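生活观察 | 家庭与消费
文 / Fulgencio Camacho　六月
阅读 1,734　评论 2　转发 2

门口那支测水笔到底测了什么

上期结尾我提了一句,说有人在小区门口摆摊免费测水,后台就陆续有人来问那个数字要不要紧。有一位读者把她家的数字拍给我看,还附了一张 Conel 净水机的报价单,问这台机器值不值得买。我的态度先摆出来:机器值不值另说,用那种方式卖给你的机器,我会先打个问号。

摊子我去看过,星期一傍晚,买菜下班的人最多的时候。一张折叠桌,一块蓝布,两排一次性杯子,一个穿白大褂的小伙子。白大褂这件事我很在意。他卖的是净水机,跟白大褂没有关系,可是你往那儿一站,他说“您这个水质不太理想”,你心里就咯噔一下,跟在医院听见“指标有点高”是同一种咯噔。

第一个道具是笔。他用的那支印着 Barrera 的字样,插进自来水里,屏幕上跳出一个三位数;再插进他们机器滤过的水里,跳出一个个位数。然后他把笔转过来给你看,什么也不用说,周围的人自己就“哎哟”起来了。

这支笔叫 TDS 笔,TDS 是溶解性总固体的意思。它其实也没有真的去称水里溶了多少东西,它测的是电导率,再乘一个系数换算成那个数。水里能导电的离子多,数就大。钙、镁、钠、钾、碳酸氢根、硫酸根、氯离子,这些都算。你把矿泉水倒进去,数字照样很好看,有些矿泉水比自来水还高。你往纯净水里撒一小撮食盐,它立刻飙上去。反过来,有些真正值得担心的东西它看不见:细菌它看不见,大部分有机物它看不见,农药残留它看不见。铅倒是离子,可是铅超标的那点量,落在总数里连末位都未必动一下。所以一支笔告诉你“这杯水数字低”,你能得到的结论就是这杯水里的离子少,再往下推就没有依据了。

国家的生活饮用水卫生标准里,溶解性总固体的限值是每升一千毫克。一般城市自来水离这个数还有很长一段距离。摊上的小伙子没有提这个限值,他提的是一张彩色的卡片,上面从绿到红分了好几档,我们这一带的水刚好落在橙色里。我问他这张卡片的依据是哪里来的,他说是“国际通用的”。我又问是哪个国际组织,他说回去帮我问问。到现在也没有回音,我也没抱什么指望。

第二个道具更精彩,叫电解。两个杯子,一杯自来水,一杯净化水,各插一对金属棒,通电,过一会儿自来水那杯开始发黄发绿,泛起一层絮状的东西,再过一会儿像泥汤一样。净化水那杯没什么动静。围观的人到这一步基本就安静了,有位阿姨当场说难怪我家孩子老肚子疼。

这个把戏老得很,报纸电视拆穿过许多回,可它还在用,说明还管用。原理不复杂:金属棒里有铁,通电的时候铁棒自己在溶解,变成铁离子跑进水里,再跟水里的氢氧根结合、被氧化,就成了你看见的那一层东西。换句话说,脏东西是从棒子上下来的。自来水里有离子,导电好,反应就快;净化水导电差,反应就慢得看不出来。想验证很容易,往那杯净化水里加一点盐,再通电,它也会变成泥汤。我当时提了这个建议,小伙子说他们的机器规定不能加盐。

我不觉得他在存心骗人,这一点我要替他说句公道话。我后来跟他多聊了几句,他干这一行没多久,培训的时候别人就是这么教的,他大概真的相信那一层黄东西原来就在水里。可是相信归相信,教他的人总归知道。

第三个道具是余氯试剂。往自来水里滴几滴,水变黄,净化水里滴几滴,没颜色。“您看,这就是氯,消毒剂,每天喝进肚子里。”这句话前半句是真的。水里确实有氯,而且是特意留着的。从水厂到你家龙头要走很长的管子,没有一点余氯压着,细菌就会在管子里安家。标准里对管网末梢的余氯规定的是下限,低了不行。也就是说,那杯水变黄恰恰说明消毒剂送到了你家。要是滴下去一点颜色都没有,我反倒想打电话问问水厂。

嫌味道重是另外一回事,我自己也嫌。夏天味道会大一点。烧开,敞着盖子多滚一小会儿,味道就散得差不多了。接一壶晾着也行,不过晾过的水就没有余氯保护了,别放太久。

还有一个道具是我回来以后才想明白的。他让人拿手在自来水那杯里搅一搅,再滴试剂,颜色就浅了甚至没了,然后说“您看,氯都被皮肤吸收了,洗澡的时候也是这样”。这个我当场愣了一下,没接上话。后来翻了翻资料,余氯是氧化剂,碰到手上的油脂、汗、皮屑就被消耗掉了,扔一片菜叶进去搅也会变浅,扔一截棉线也会。它跟手上的有机物反应掉了,这跟被身体吸收是两码事。配套卖的是一个淋浴过滤头,价钱我没记。

说回那位读者的报价单。Conel 那台机器标价 1,734 元,当天下单 1,370 元,签字送安装。“当天”这两个字是加粗的。我对一切加粗的“当天”都有意见。净水机又不是活虾,没有道理过了今晚就不新鲜了。真正要问的价钱在单子背面:滤芯几个月换一次,一套多少钱,能不能用别家的,停产了怎么办。那张单子背面是空白的。

她后来打电话去问,对方说滤芯“看使用情况”,价格“到时候有会员优惠”。我请她让对方把这两句写下来发短信,对方说系统暂时发不了。那就等系统能发了再说吧,反正水还在流。

滤芯的事情我想多说几句,因为摊子上没有人提。净水机里的活性炭、滤膜,都是有寿命的。炭吸满了就不再吸,余氯去掉以后,机器里那一段水没有消毒剂,又常温,又存着不动,细菌要长起来并不难。一台从来不换芯的净水机,出来的水有可能还不如进去的水。很多人家里的机器装好那一天是全家最关心它的一天,以后就是柜子底下一个嗡嗡响的东西,换芯灯亮了,有人按一下复位键,灯就灭了。我自己家里以前也按过,所以我没有资格笑话别人。

还有废水。反渗透的机器要一边滤一边往外排浓水,排掉多少看型号看水压。卖的人喜欢说成“把脏的都排走了”,听上去很划算,水表可不这么听。浓水可以接个桶留着拖地冲厕所,问题是桶放哪儿,谁去倒。我认识的人家里,坚持接桶的很少,我也没有坚持下来。

有人要问,那按你这么说,净水机都不用装了?我没有这么说。有几种情况我觉得装是有道理的。住老房子、管子老、早上头一股水发黄的;水特别硬,水壶三天两头结一层白壳,看着心烦的;自己打井、喝的是井水的,这种尤其应该先检测再说;家里有病人,医生交代过饮水要求的,听医生的,别听我的,更别听折叠桌后面那位的。

还有一种情况,就是你喝着觉得好喝。这个理由我完全接受。人花钱买好喝,天经地义,只要卖的人别把“好喝”偷偷换成“不喝会得病”。

说到水垢,这也是摊上常用的一张牌。烧开水壶底有白色的东西,他们说这就是结石的原料。壶底那层白的主要是碳酸钙,还有一点镁的化合物,硬水一加热就析出来。你喝下去,胃酸就能把它溶了。肾结石的成因很杂,喝水少、饮食、体质、有些代谢上的毛病,都可能有份。医生劝结石病人的头一句话多半是多喝水。听了摊上的话,不敢喝水,那才真是南辕北辙。白壳看着确实难受,倒点白醋或者柠檬酸泡一会儿,冲干净就行了,花不了几个钱。

读者里还有一位走了另一条路,买了一个 Plastata 的滤水壶,就是上面倒进去、下面慢慢漏下来的那种。她问我这个是不是智商税。我看了说明书,它说自己能改善口感、减少余氯和部分水垢。这几样话说得还算老实,壶也不贵。可是同一个牌子的网页上又写着“唤醒水的活力”,这句我看了三遍,没有看懂水什么时候睡着了。说明书和网页之间差了这么远,我一般信说明书,因为说明书印出来是要负责的。

顺便说弱碱性水。每隔几年换一个名字回来,有一阵叫离子水,有一阵叫小分子团水。胃里本来就是酸的,你喝一杯弱碱性的水下去,碰到胃酸就中和了;血液的酸碱度身体自己管得很严,轮不到一杯水去调。至于小分子团,水分子之间靠氢键拉来拉去,时时刻刻在拆开重组,谁也没有办法把它们编成小队装进瓶子里。卖的人有时候会拿出一张图,图上的水分子围成整齐的六角形,很漂亮,冰里面倒是有差不多的样子,你想要可以去冰箱里拿。

好,那么真想知道自家的水怎么样,该怎么办?我把自己试过的、打听过的都写出来,你们自己挑。

头一件,先看公开的数据。许多地方的供水公司和卫生部门会定期公布出厂水和管网水的检测结果,网站做得不怎么样,藏得也深,可是耐心点一点总能找到。里面浑浊度、余氯、菌落总数、总大肠菌群这几项,普通人看看就够了。我对公布的数据也不是照单全收,它说的是水厂和某几个采样点,管不到你家楼顶的水箱,更管不到你家厨房那根管子。不过它总比一张来路不明的彩色卡片强。

再一件,住高层的去问问物业水箱什么时候清洗的,有没有检测单。二次供水是中间最容易出岔子的一段,奇怪的是摆摊的从来不提水箱,大概因为水箱问题卖不出机器。我们楼的检测单贴在电梯旁边,被一张通下水道的小广告盖住了一半,我揭开来看过,盖住的刚好是日期。这事我已经跟物业说了,他们答应重新贴一张。贴没贴,下期告诉大家。

如果看完这些还是不放心,那就花钱送检。送检也有送检的坑,我踩过,讲细一点。

我去年心血来潮,把家里的水送去过一家叫 Lemton 的检测机构。价目表上分“基础套餐”“安心套餐”“全家守护套餐”,一看这名字我就不太高兴,检测又不是体检中心的年货礼盒。我打电话问能不能单独点项目,接电话的人很意外,说可以,但是没有人这么点过。我就点了菌落总数、总大肠菌群、铅、浑浊度和总硬度。铅是因为我家的水龙头是老铜件,别的是因为好奇。

采样有讲究,他们寄来的说明倒是写得清楚。测细菌要用他们给的灭菌瓶,瓶盖别碰嘴别碰台面,龙头口要先处理,瓶子里有一点中和余氯的东西,不要把它冲掉。测铅正好相反,有时候要的就是早上头一股水,因为在管子里泡了一夜,铅要溶也是这时候溶得最多;要是先放上几分钟再接,查出来的就是水厂的水,跟你家龙头没什么关系。所以你要先想好自己问的是什么问题,再去拧龙头。同一个龙头,接法不一样,报告就不一样,两张报告都可能是真的。

送检时间也要问。细菌样品放不住,要冷藏,要尽快送到。有些机构在网上收全国各地的样品,用普通快递寄,路上走几天,夏天车厢里什么温度大家都知道,到了以后菌落总数查出来多少,我都不知道该算谁的。碰上这样的,我的建议是微生物这一项就别做了,省下来的钱买西瓜。

报告拿回来先看有没有资质标志,国内的看 CMA,再看你送的那几个项目在不在它的资质范围里。有的机构有资质,可是资质覆盖的是别的东西,比如土壤,比如食品,拿着同一个章给你盖水。再看有没有写检测方法的标准号,有没有写检出限。“未检出”三个字很让人安心,可它的意思是低于这个方法能查出来的下限,下限定得粗,什么都能未检出。最后一行小字通常是“仅对来样负责”,很多人嫌它推卸责任,我倒觉得这一行是整张纸上最诚实的。你拿一瓶矿泉水去送检,它也只能告诉你那瓶矿泉水很好。

这就说到商家墙上挂的报告了。摊上那块展板贴了一张放大的检测报告,章很红,我凑近看了,送检方就是卖机器的公司,样品名称写的是“净化水”。什么水净化的,用新滤芯还是用了半年的滤芯,跑了多少升以后接的样,都没有写。新机器、新滤芯、头一杯水,那谁不好看。我想看的是它滤到快该换芯的时候那一杯,没见哪家贴出来过。

要看净水机本身的能力,应该看它的卫生许可批件和额定总净水量,还有水效标识。批件号可以去查,查的时候把型号一个字一个字对清楚。我见过批件是甲型号、卖的是甲型号后面多一个字母的,问起来说“就是外壳颜色不一样”。也许真的只是颜色,可是既然只是颜色,为什么不写上去呢。

检测这一行的环境,外人很容易被气氛带着走。白墙、白台子、几根试管,往宣传册上一印,人就信了一半。
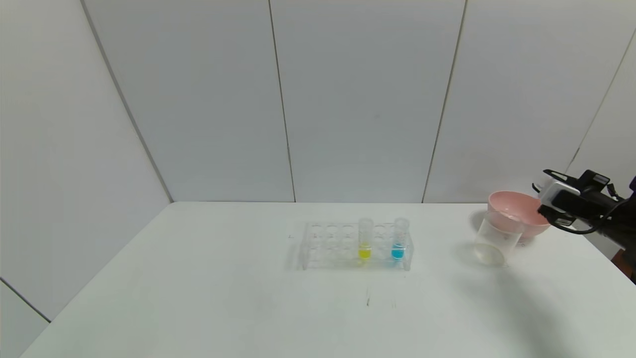 白色台面上的透明试管架

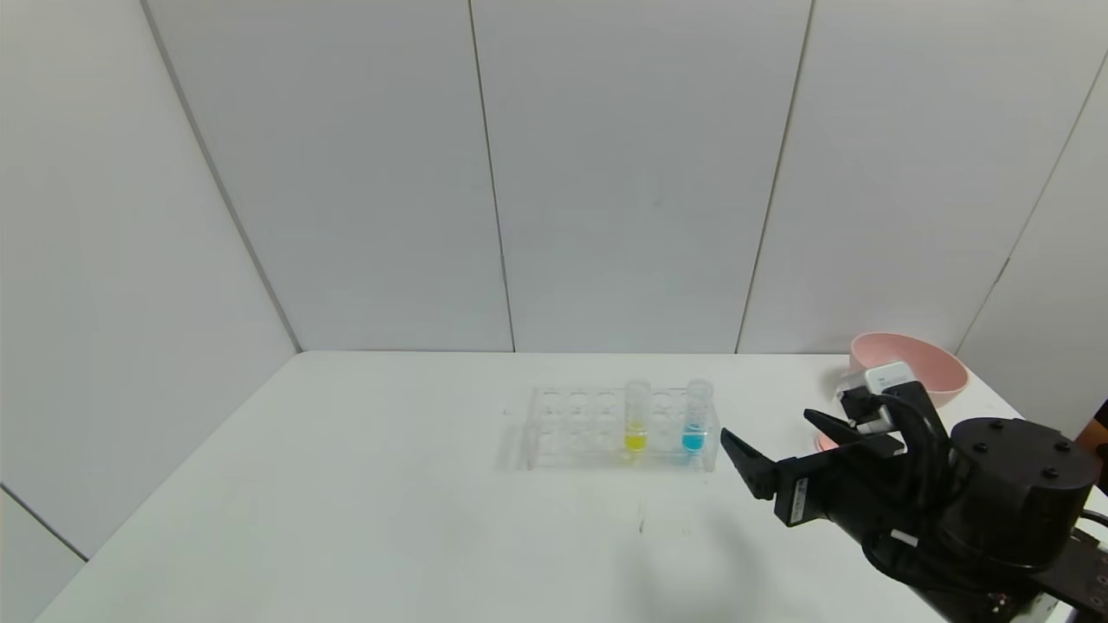

我在 Lemton 的接待处等报告的时候,旁边坐着一位大哥,抱着一桶井水,桶还是装过油的。我劝他换个瓶子重新接,他说大老远来的,不换了。前台也没有拦他,照样收了钱,登记了。我后来一直在想那张报告上会写什么,大概油类那一项会很热闹。机构按流程做事,没有错;大哥花了钱,拿到一张纸,也没有错。可是那张纸跟他家的井到底有多大关系,我是不敢说的。

所以回到开头那位读者。我给她的建议是:先别签,早上头一股水放掉一会儿再接来喝,放掉的拿去浇花;龙头口那个小滤网拧下来看看,多半有沙子和铁锈渣,刷一刷;跟物业要水箱清洗的单子。做完这些要是还觉得想装,就去正经店里挑,把滤芯的价钱和更换周期问清楚写在纸上,再算一笔三年的总账,拿这个总账去比,别拿机器的标价比。

她回信说滤网拧下来了,脏得她一晚上没吃好饭。刷完以后水流大了不少,味道她说没喝出区别。机器还在考虑,因为她先生已经跟人家加了微信,对方每天早上发一条养生常识,今天那条讲的是水在人体内的循环需要“能量”。她先生觉得挺有道理。这个我就帮不上忙了。

另外有人提醒我,测水笔也有正当用处,我补在这里。家里已经装了反渗透机器的,可以拿它隔一阵测一次出水,记在本子上,要是数字慢慢爬上来,爬到比刚装的时候高出一大截,说明膜可能不行了,该查一查。养鱼的、种水培菜的人也常用。一支很便宜的笔,拿来看自家机器的变化,是件好工具;拿来吓唬没装机器的人,就是另一种用法了。买的话挑能做温度补偿的,测之前用纯净水冲一冲探头,别测开水,会坏。

下一期原本想写空气净化器,后来有读者说楼下又来了一家免费测甲醛的,带了个会尖叫的小盒子,对着橘子皮也叫,对着花露水也叫。我打算先去看看那个盒子,空气净化器往后挪。谁家有买过这种盒子又不用了的,借我几天,用完还你,电池我自己配。

标签:饮水 / 家用电器 / 消费提醒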